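Why do my flatbreads go stiff as soon as they cool?

plumjamandtoast
Posted May 2025

Hello all, hoping someone can put me right. I've been making yoghurt flatbreads to go with curry and they're lovely straight from the pan, soft and a bit chewy, but by the time everyone's sat down and passed the rice they've turned into roof tiles. I can snap them! My recipe is just self-raising flour, plain yoghurt and a pinch of salt, mixed in a bowl and kneaded until smooth. I roll them out, then cook them in a dry Mokia frying pan for 3 minutes a side on a medium heat.

The flour is Tudent self-raising from the big shop, and the yoghurt is the fat-free one as it's what we have in for breakfast. I've tried wrapping them in foil, which helped a tiny bit, and I've tried a splash more yoghurt, which just made the dough stick to my rolling pin (and my sleeves, and the tap). Is it the yoghurt? Is it the pan? My sister-in-law's are still bendy the next morning and she says she does exactly what I do.

crumbtray
Two things jumped out at me. The first is your cooking time, it's far too long. On a medium heat you're drying the dough out before it gets any colour, so what you've got by the end is a very big cracker. Get the pan properly hot, so a pinch of flour goes brown in it fairly quickly, and then give each side a minute at the most. You want brown blotches with pale bits in between. If they're burning, turn it down a touch, but don't go back to where you were.

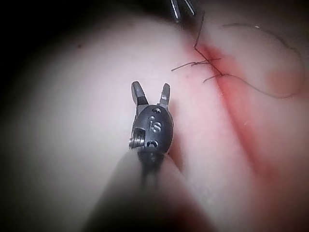

Open metal jaws and a pale pink tissue pad

The second is fat. I was on fat-free yoghurt for ages and mine did just the same. Swap to full-fat and add 2 tablespoons of oil to the dough, any sort that doesn't taste of much. Mix it, knead it only until it comes together, then leave it under a damp cloth for twenty minutes while you get on with the curry. It rolls out so much more easily after a rest, and you won't need to throw loads of extra flour at it, and all that extra flour was drying mine out as well.

Oh, and a clean tea towel beats foil. Put it in a bowl, drop each bread in as it comes out of the pan and fold the towel over the top. They steam each other in there. I brush mine with melted butter too, but I'd brush a shoe with melted butter.

nigellaseeds4
I just buy them. Nyamweya do a pack of 4 and they're fine in the toaster.

oldspoondrawer
Agree with crumbtray about the tea towel and the hot pan, not so sure about the oil. I don't put any in and mine stay soft, but I do roll them thicker than most people, more like a naan than a wrap. How thin are you going? If you can see the worktop through the dough then no amount of yoghurt will save it.

I also swap a bit of the water or yoghurt for warm milk if I'm making a big batch. Mine keep until the next day in a Konov tub with the lid on, and a few drops of water and a quick go in a hot pan brings them back. I've frozen them since November with no trouble, just put baking paper between them or you'll be chiselling.

plumjamandtoast
Thank you! I was going very thin, so that's probably me told. Full-fat yoghurt is on the list and I'll try the hotter pan tonight. Does the resting time matter much if it ends up being an hour?

crumbtray
An hour's fine, just keep the cloth damp.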